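I'd only meant to stay an hour at the Unuvel open day, and in the end I was there until they started stacking the chairs. It's the old seed warehouse behind the station, done up as workshops, and if you go next July my advice is to skip the car park (full by 10) and walk up from the river.

Downstairs was mostly stalls. I had a very good cheese pasty from the Mimska van and bought a tea towel I didn't need. Then I went up to the sorting room, which a woman at the door had told me was "just tables", and it was my favourite bit of the whole day!

I do like a well set out table. The top was covered in brown paper and marked into squares with blue tape, with blue plastic bins along it for all the small bits and pieces. I got talking to Renato Lumanlan, who laid the paper that morning – he says he goes through a roll of tape every 12 days and has given up on getting the corners to meet. I told him about my kitchen drawers and he was very polite about it.

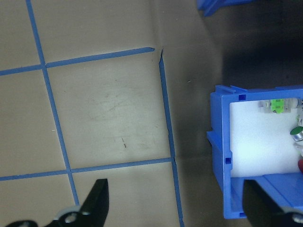
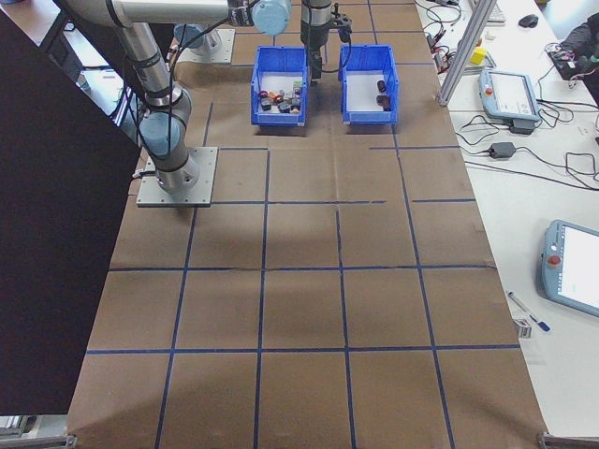
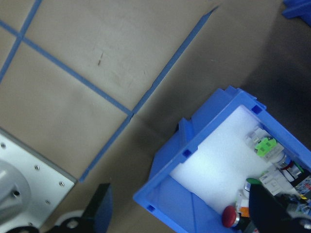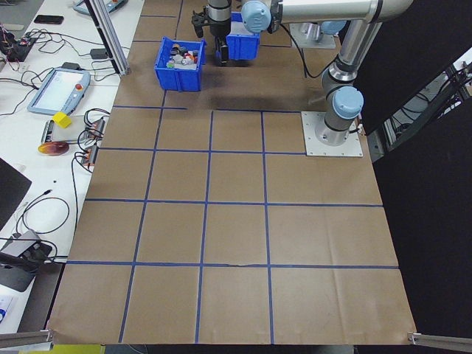

Brown paper and blue tape in the sorting room, upstairs at Unuvel.

The bins were what I kept going back to. One had a red push button in it, a green bottle cap and a little bottle with a red and white label, all packed in together like the drawer everybody has at home. White inside, too, so the small things show up nicely. I've since ordered some white liner for my sewing boxes and I'm hoping for the same effect.

After that I had a quick look at Dasatar's print room across the landing (lovely smell of ink, very long queue) and missed the Estrella talk completely, which I'm still cross about. Entry was free, tea was 80p, and the 803 bus stops right outside for the way home. Take a cardigan – it's chilly upstairs even in summer, and the window by the stairs doesn't shut.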